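Visit to the Manach works, Wirnivness: moulding and final test of extension leads

The April visit began at the goods entrance, where housing granulate arrives in 200 kg drums and is dried before use. Manach moulds its own housings and buys in the brass contact strip from Cirum. Cable comes from Amato, already cut and stripped at one end.
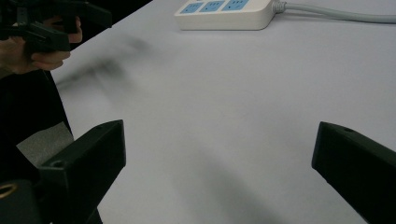

Moulding runs on 2 machines, both with a cycle of 43 seconds. Contact strip is pressed in a separate bay, then degreased and riveted to the earth bar. The cord grip is fitted before the cover goes on. It used to be a screw clamp and is now a snap part, which shortened assembly but made rework harder. Covers that fail at this stage are scrapped.

Final test covers earth continuity, insulation and polarity, in that order. The batch on the line was 2768 pieces. Pull-out force is checked on samples only, with a steel gauge pin, and the results are kept on paper at the bench.

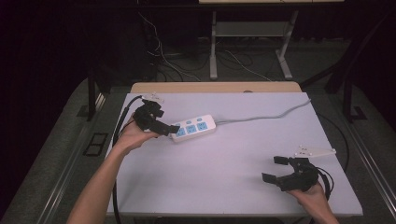

Femke De Bruijn wrote afterwards that the sampling plan for pull-out force looked thin to her, and that she would want the gauge pin checked at every shift change. The works does it monthly. Packing was closed during the visit.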